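Hütchenspiel mit Metallbechern – verrät das Geräusch die Kugel?

Perihan Eren
21. Mai 2018

Ich soll beim Sommerfest unseres Vereins einen Tisch mit Hütchenspiel machen, ohne Geld, nur zum Spaß. Im Netz wird überall behauptet, Metallbecher seien »professioneller« als Plastik. Ich glaube das nicht so recht. Bei mir scheppert die Kugel beim Schieben so laut, dass selbst mein Neffe mit geschlossenen Augen weiß, wo sie steckt. Ein Set von Vodusine mit drei Bechern soll 29 Euro kosten und angeblich »flüsterleise« sein. Hat das jemand ausprobiert oder ist das nur Werbung? Und kippt man die Becher beim Mischen oder lässt man sie flach auf dem Tisch?

Vilmos Csizmadia

Kauf Plastik. Metall ist zu laut, fertig. Und immer schnell mischen, dann sieht keiner was.

Rodrigo Godinho

Das mit dem schnellen Mischen halte ich für Unsinn. Wer nur schnell ist, verliert selbst den Überblick, und dann steht man vor 22 Leuten und muss raten. Ist mir im November passiert, sehr unangenehm.

Zum Set kann ich nichts sagen, aber bei »flüsterleise« werde ich grundsätzlich misstrauisch. Ein Becher ist ein Becher. Den Krach macht meistens die Kugel. Nimm keine Glasmurmel und auch keine Holzkugel, sondern ein weiches Schaumstoffbällchen oder eine kleine Filzkugel, etwa 2 cm dick. Die kostet im Bastelladen 50 Cent, und damit hast du das Problem wahrscheinlich für jeden Becher gelöst, den du sowieso schon im Schrank hast.

Der Tisch spielt auch mit. Auf einer nackten Holzplatte rutscht Metall gut, das Schaben hört man aber. Und wenn die Platte aus zwei Teilen besteht, fahr vorher mit dem Finger über die Fuge. Steht eine Kante nur minimal hoch, bleibt der Rand hängen und der Becher kippt. 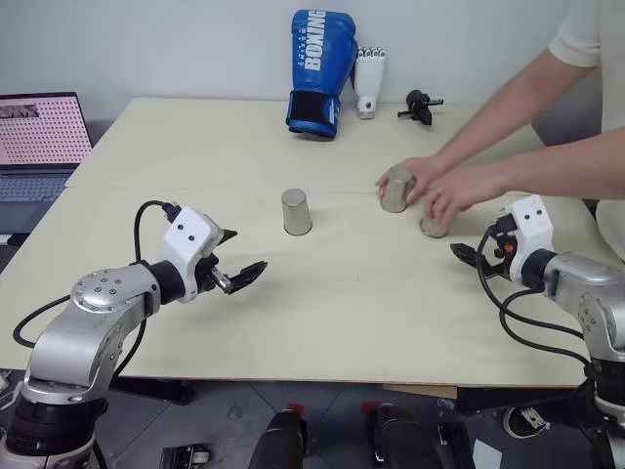
Zum Kippen: leicht anheben geht, solange die offene Seite zu dir zeigt und nicht zum Publikum. Ich halte einen Becher von oben und seitlich, die andere Hand liegt auf dem zweiten, und dann tauschen die beiden im Bogen die Plätze. Der dritte bleibt solange stehen. Mit zwei Händen drei Becher zu bewegen, wie es in manchen Anleitungen steht, hat bei mir nie sauber funktioniert – vielleicht liegt es an mir, ich bezweifle es aber.

Ein Tuch würde ich erst mal weglassen. Das wird gern empfohlen, schlägt aber Falten, und dann klemmt die Kugel unter dem Rand. Wenn es dir mit der Filzkugel immer noch zu laut ist, probier eine dünne Filzmatte und kleb sie an den Ecken fest.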